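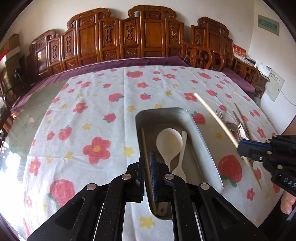 Chopsticks and forks on the strawberry tablecloth

I've had the GenRobot AI pair of hand-held grippers on loan for 13 days now, and oh, I've grown fond of them! The blue pads are grippier than I expected (my friend Mitali says I talk about them too much), and skinny handles are the test I keep going back to. 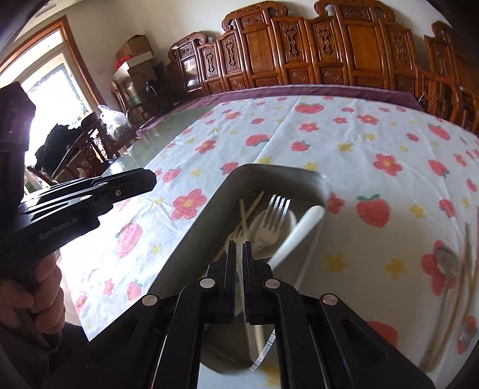

A white plastic handle between the fingers, over the steel tray

My one grumble is the squeeze, a bit stiff for small hands like mine. I'd still happily keep the pair another month.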